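Este repositorio reúne el *Glosario ilustrado de rosales antiguos* de Bretico, una relación de términos y fichas de cultivo destinada a jardines públicos, viveros y centros de formación. Lo mantiene el Servicio de Documentación de Bretico en colaboración con el vivero Skendano.

## Contenido

El glosario consta de 446 entradas en español, con equivalencias en sueco y portugués cuando existen. Cada entrada corresponde a un término de botánica, de poda o de comercio de planta, o bien a un grupo hortícola (gálicas, damascenas, albas, centifolias, musgosas, etc.).

| Archivo | Contenido |
|---|---|
| `terminos.csv` | Entradas, definiciones y equivalencias |
| `grupos.csv` | Los 11 grupos hortícolas admitidos |
| `fichas/` | Fichas de cultivo en texto plano |
| `fuentes.bib` | Bibliografía citada |
| `CAMBIOS.md` | Historial de revisiones |

Los archivos CSV emplean codificación UTF-8 y punto y coma como separador. El campo `definicion` no supera los 500 caracteres; las observaciones más extensas se trasladan al campo `nota`, que puede quedar vacío.

## Criterios de redacción

Las definiciones se redactan en presente y en tercera persona. Se evita el nombre comercial cuando existe un nombre de cultivar registrado, y los sinónimos locales se recogen en `variantes` con indicación de la comarca de procedencia.

Para la forma de la flor se distinguen el capullo, la flor semiabierta y la flor abierta. Los términos «globosa», «en copa», «en roseta» y «acuartelada» se aplican únicamente a la flor abierta. En el capullo se anotan el perfil (ovoide, apuntado o redondeado) y la disposición de los pétalos interiores, que en numerosas variedades permanecen enrollados unos sobre otros hasta fases avanzadas.

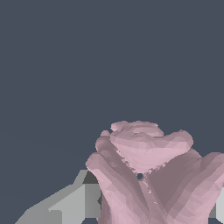

**¿Qué color debe consignarse cuando la flor palidece al envejecer?**

Se consigna el color de la flor recién abierta en el campo `color` y el de la flor envejecida en `color_final`. Si solo se dispone de una observación, el segundo campo se deja en blanco.

Los colores se expresan mediante una lista cerrada de 15 denominaciones, incluida al comienzo de `terminos.csv`. No se admiten comparaciones («rosa salmón», «rojo vino») fuera del campo `nota`.

## Procedencia de los datos

Las definiciones de base proceden del fichero manuscrito de Kerstin Dahlgren, antigua responsable de colecciones de Skendano, transcrito y normalizado por Oda Sandberg. Las equivalencias portuguesas son obra de Aparecida Araújo. Las fichas de cultivo se elaboraron a partir de los cuadernos de la rosaleda de Grusudville, con autorización de sus gestores.

En las fichas, las fechas de poda se refieren a un clima templado con heladas moderadas. Para las variedades de floración única se indica la poda posterior a la floración; para las reflorecientes, la de febrero – en zonas de heladas tardías conviene retrasarla hasta que cese el riesgo.

## Limitaciones conocidas

- La cobertura de los rosales de té es escasa.
- Las equivalencias suecas de los términos de injerto están pendientes de revisión.
- Persisten duplicados entre «chupón» y «rebrote de patrón», que se unificarán en la próxima versión.
- Las atribuciones de obtentor anteriores al siglo XIX deben considerarse dudosas, salvo que se cite fuente.

## Correcciones y aportaciones

Las propuestas se presentan mediante incidencia en el repositorio, con el identificador de la entrada, el texto sugerido y la referencia bibliográfica. Gerasimos Moschos coordina la revisión terminológica y Signe Åberg, la de las fichas de cultivo. Las propuestas sin fuente se conservan abiertas hasta la siguiente revisión general.

## Licencia y cita

Los textos se distribuyen bajo licencia CC BY 4.0. La transcripción del fichero original puede consultarse previa solicitud. Se ruega citar el trabajo del modo siguiente:

> Servicio de Documentación de Bretico. *Glosario ilustrado de rosales antiguos*. Edición de O. Sandberg y G. Moschos.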